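Ribbed fingers vs flat pads for cloth pickup, two arm setup

Started by torque_wrangler, July 6, 2025

torque_wrangler wrote:
Fourth set of fingers this year, so I am now the owner of a very nice drawer. The job is spill wiping on a white table: one arm minds the paper cup, the other holds the cloth. I've been running the ribbed black fingers from Catari on both, against the flat rubber pads that came with the Brokix kit. Controller is Larkus, same gains for both sets.

The flat pads are kinder to the cup. The ribbed ones hold cloth like it owes them money. What I can't settle is whether I want one type on each arm or the same everywhere, and whether my wrist view is any use. Fingers wide open, cup in between, other arm waiting with the cloth:
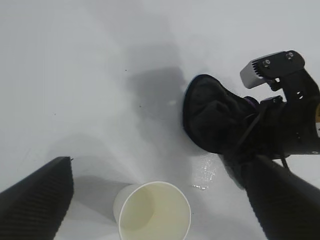
Reply #1
gross_motor wrote:
Ginette Ross here, for those who remember me from the suction cup wars. Your wrist view is fine for the cup and poor for the cloth. Black fabric held by a black arm between black fingers. If your segmentation can find the edge of that, please send me the weights. I'd look for light colored fingers before I touched anything else.

Reply #2
maiara_s wrote:
Disagree with Ginette. The table is white, so the outline stands out plenty. Where you lose it is black on black, up where the cloth meets the gripper, and I don't need pixels there if I have the finger position. I'd worry more about that thin cord hanging off the cloth. Mine found its way into a finger joint in October and I spent an evening with tweezers.

Reply #3
torque_wrangler wrote:
The cord is staying until it eats a servo. As for views, I also have a fixed camera on the table, and for judging contact it beats the wrist one by a mile. You can tell how the cloth bunches and where the puddle is next to it. With the wrist camera I'm mostly guessing at how hard I'm pushing.
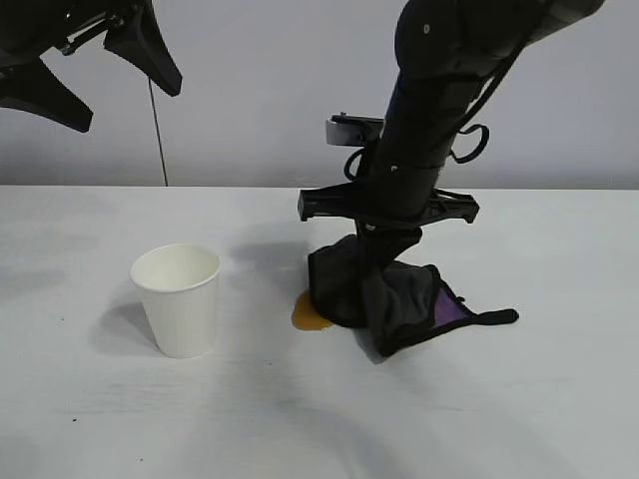
Black fingers on the cloth, fixed camera view. Cup at left.

Reply #4
gross_motor wrote:
OK, that is a better view. It is also a view of your cloth sitting at the edge of the spill with most of its bulk on the dry side. Bunched like that, you're pressing down with a fist. Mix the sets: flat pads on the cup arm, ribbed on the cloth arm, and come down further left.

Reply #5
arthur_fanclub wrote:
Has anyone mentioned the Arthur soft fingers? 780 for the pair, and they did 200 grasps on a dish towel for me without a slip.

Reply #6
maiara_s wrote:
780 for two pieces of silicone. My 4000 dollar arm would get ideas.

More seriously, soft fingers are lovely for picking up and hopeless for pressing. They fold before the cloth does. And mixing sets means two calibrations, which Ginette always forgets because she makes other people do them.

Reply #7
gross_motor wrote:
I delegate them – there's a difference.

Reply #8
torque_wrangler wrote:
Going with the mix for now. Flat pads go on the cup arm tonight, ribbed stay on the cloth, and I'll shift the press point toward the cup and rerun from the fixed camera. Maiara, which tweezers?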